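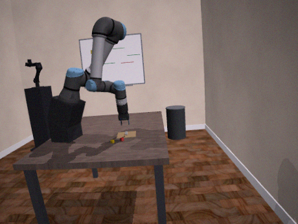

The Four

When I came home from the evening shift, Misaki was still sitting at the kitchen table with her coat on. The soup had a skin on it. On her screen the big arm was standing over its table, and it did not move.

"It is thinking?" I asked.

"It is waiting," she said. "I have not told it anything yet."

I should explain that the real arm was at that time in our garage, in parts. It was a Kokkonen, bought used from a packing company in Meltesstead which was closing down, and we had paid 853 for it, with the cables. The first elbow cover was cracked. The gripper was missing, so Misaki Yoshida, who has been my wife for a long time and who does not like to buy a thing twice, was making one herself from the plans of the Covero club. While the parts were being cut she built the arm a second time in the computer, in order to teach it there, where it could not break our windows.

She gave it a whole room. I did not understand why an arm needs a room. She made walls and a wood floor, a bin, and even a whiteboard with some short lines in green and red on it.

"What is written there?" I asked her once.

"Nothing is written. It is what a whiteboard looks like when you are tired."

The purpose of everything was her father. He had played Flundoveck every evening since he was a young man, first with his brothers, then with his wife, and then with us. It is a slow game with one die, and it has more rules than are necessary. Since the winter his hands could not hold the die any more. I threw it for him, and he was polite about it, but he believed that I threw it badly. When I threw a one he would look at my fingers for a moment, and then at the board.

"A machine has no opinion," he said in June, when Misaki told him her plan. "I would accept a one from a machine."

So the arm had to learn to pick up a die, lift it, and let it fall. It sounds like very little. Misaki thought the same, and she promised him it would be ready before the plums.

The first week it pushed the die off the table. The second week it came down so hard that the die went through the wood and was found, she told me, far below the floor of the room, still falling. I was upset by this more than I can explain. I asked if she could bring it back, and she laughed and pressed one key.

She kept a notebook with each attempt on a separate line. After attempt 141 she stopped to write remarks and made only a small cross. In the mornings I looked at the crosses before I looked at her face, to know how to say good morning.

Her father telephoned on most days. He did not ask about the arm. He asked about the weather in our street, though he lived only two streets away, and then he was silent in a manner that made Misaki say, "Soon, Papa."

In the garage the real gripper was growing. I was allowed to sand the edges of the fingers. Misaki showed me how the paper must go in one direction only, and I did it at night beside the cold heater, with the radio turned low. I found that I liked the work. I began to speak to the arm a little, about the bus and the price of onions. It is easier to speak to something which is not yet connected.
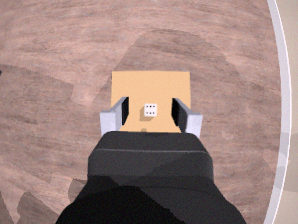 Patience is not the same in two people, even when they are married. Mine finishes suddenly. On the evening of attempt 229 I stood behind her chair with my hands on the back of it, and I wanted to tell her that her father could use a cup, like other people, and shake it with his elbow. Then she turned the view so that we looked down on the gripper from above, and I forgot my sentence. The die was lying on its tan square with the four on top, and the two fingers stood on both sides of it, wide open, with the black insides turned to the middle. I had seen that position before. It was how her father held his hands on the two sides of the board when he waited for me to throw.

"You made it like him," I said.

Misaki looked at the screen for some time. "No," she said. "I only gave it enough space so it does not hit the corners."

But she took her coat off then, and hung it on the door.

"Four is bad for him," I said. "With four he must go back to the mill."

"He goes back to the mill in the third round only. In the second round he can stay at the bridge."

"He never stays at the bridge."

"No," she said. "He is afraid of the bridge."

She put her finger over the key. I asked her to wait, and I telephoned her father, although it was late and he would be in his pajamas. He answered at the first ring. I told him that the arm was above the die and that nothing had happened until now. I described it to him as well as I could. He wanted to know which number was up, and I said that it was four, and I heard him sit down.

"Is she sitting straight?" he asked.

"She is sitting very badly."

"Tell her the soup," he said. I had told him about the soup.

I put the telephone on the table next to the notebook, with the speaker on. Misaki pushed her hair behind her ears and asked us both to be quiet, and she pressed the key.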